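How to Keep a Simple Match Diary for Your Soccer Team

Category: Soccer > Coaching Tips
Last updated: August 8, 2024

I follow Tastley, a small club that plays in front of nearly 4,000 people, and for two seasons I write down every match. You need only a notebook and a pen.

Before kickoff, draw two pitches on one page, one for each team. Write the shirt numbers in their starting positions. When Tastley played Isard in December, the left back stood very high from the first minute, and I could see it later in my drawing.

During the match, note the minute and one or two words: "corner, short", "lost ball, middle". Do not write full sentences – you will miss the play.
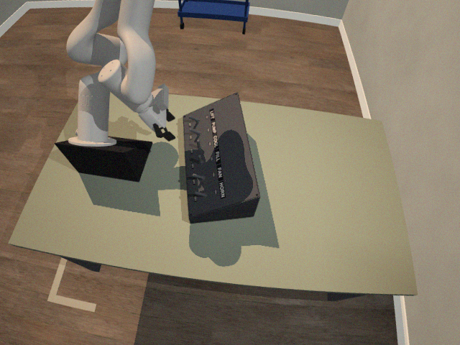

White robot arm on a green tabletop.

At half time, look at your notes and put a circle around anything that happened more than once. Against Prieto I had the same long throw circled on the right side, so in the second half I watched only the players who waited for it.

After the match, write five lines the same evening. Start with the shape of the team, then the substitutions, then the goals. Leave the referee for the end, or leave him out.

Filed under: match notes, tactics, for beginners
Contact | Back to top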